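Hodadwood pool gets its lockers back, and I could hug someone

Well, it has taken long enough, but the changing rooms at Hodadwood baths are open again and I was there on Sunday morning with my towel under my arm before they'd even put the lights on in the café.

If you missed all this, the men's and women's sides both shut in the spring when the old drains gave up, and we've been getting changed in a pair of cabins in the car park ever since. I don't mind a bit of fresh air, but crossing wet tarmac in flip-flops in November is not my idea of a treat! The work was done by Endeck, who also did the roof at Nirnlow library, and it finished 7 weeks later than the sign on the fence said it would.

So what do we get? There are 422 lockers now, up from 300, and they're a decent size (my winter coat went in without a fight). The showers stay on for longer than a sneeze. There are more hooks too, hurray, though still not enough benches if you ask me, and I did ask, and was told more are on order.

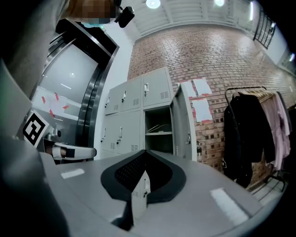
By the grey lockers.

The big change is the money side. You used to need a pound coin, which you got back, unless the locker was in a mood. The new ones take a 50p and they keep it. I heard a fair bit of muttering about this in the queue, and I joined in, because 50p three times a week adds up when you've already paid to swim. The pool says it goes towards repairs. Season ticket holders can pick up a token at the front desk, so do ask for one, they weren't exactly shouting about it.

Parking is still a bit of a squeeze while the cabins wait to be taken away. The number 7 bus stops right outside, and the Buthelezi bakery over the road is opening early again for the after-swim crowd, which I consider the best news of the lot. Get the cheese twist.

Early lanes start at half past six as before. The small pool is shut on weekday afternoons until the new year while they sort out the tiles at the shallow end.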